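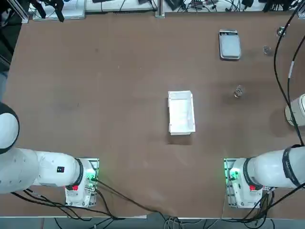 One shallow white box, one brown table, and room to think.

I own a label maker, a drawer of bulldog clips sorted by size, and a phone app that is supposed to tell me what's in the basement. None of them has ever helped me as much as a plain white box with low sides.

I should back up. Last November I decided to clear my work table, which had gone missing under several years of stuff. I don't mean a little clutter. I mean I was eating lunch standing up at the counter because there wasn't a free corner to put a sandwich on. My neighbor Maëlle Landry came over to borrow a tape measure, looked at the heap where I said it probably was, and told me she'd just buy one.

So I called Parveen Mughal. Parveen runs a little home-sorting business called Gradness (yes, I asked, she made the word up in the shower) and she has a method so simple I was annoyed to be paying for it. You clear the table completely. Everything goes on the floor, on a sheet. Then you put one shallow open box in the middle of the table and you leave it there, and the only things allowed back up are the ones you're dealing with right now. You fill the box once, set a timer for 20 minutes, and deal with what's in it. Then you empty it and go again.

"Why not a bigger box?" I said, like everybody does.

She told me to try it with a bigger box, so I did. I got the deepest carton I had and filled it in about a minute flat, very pleased with myself, and by the end of the afternoon it was still full and I'd moved it to the hall. A deep box is storage. You drop things in and they sink! A shallow one shows you everything you've put in it, all in one layer if you're good, and there's no bottom for the dead batteries to hide in.

The box doesn't have to be nice, either. I went through a phase of looking at trays from a place called Ouellet, gorgeous bent beech things, $40 each, and I had one in the cart for days before I noticed that the lid off a box of printer paper did the same job. White is good, though. I'm firm on white. A dropped screw or an earring back shows up right away, and on my old table (a brown one, stained by me, badly) small dark things just disappear. If the rim gets bashed at a corner, who cares. Mine has been stepped on twice and I've only retired it once.

The table matters too, more than I expected. I'd been planning to refinish mine as a reward for getting through it all. It has smudges, it has scuffs, it has a ring from a paint can that's older than my marriage. Once it was clear I found I liked it that way. A scuffed top is one you'll really use. My sister has a lovely polished one in Gunby and she keeps a tablecloth on it, a pad under the tablecloth, and a sign for visitors.

Now the actual sorting. I did mine over 3 weekends, which Parveen said was quick and I suspect she says to everyone. My piles were keep, give away, belongs to someone else, and one marked Ernunum, after a board game with half its pieces missing that I couldn't bring myself to decide on. Every household should have an Ernunum pile. It's where you put the things that make you sit down and stare. You come back to it at the end, when you're tired and a bit ruthless, and most of it goes.

I found the tape measure, by the way. I found two. I took one over to Maëlle, who had already bought hers, so now there are three on our street and still no decent level.

The box lives on the table full time these days. In the evening I put the mail in it, and whatever the kids have dumped on the stairs, and I do my 20 minutes with the radio on – sometimes ten, if there's a good show on TV. Last night it was a bike light, two library cards and a bag of curtain hooks. I don't own any curtains that take hooks. I've put them with the board game.

READER COMMENTS

tillyb: Did this with the lid of a boot box. My only trouble is the cat thinks it's hers.

Marsh Road Mom: What do you do about paper? My box is 90% school forms and they're all due yesterday.

K.D.: I'm with you on the deep cartons. There are four in my garage from the last time I "organized."

gluepot: Please don't refinish the table. I did mine and now I'm scared to set a coffee cup on it.

MORE FROM HOME & TABLE
The Junk Drawer, Reconsidered
Hooks, Pegs and Where to Put Them
How I Finally Gave Away the Good China
A Small Closet for a Big Family

Contact us | Copyright Home & Table. All rights reserved. | Back to top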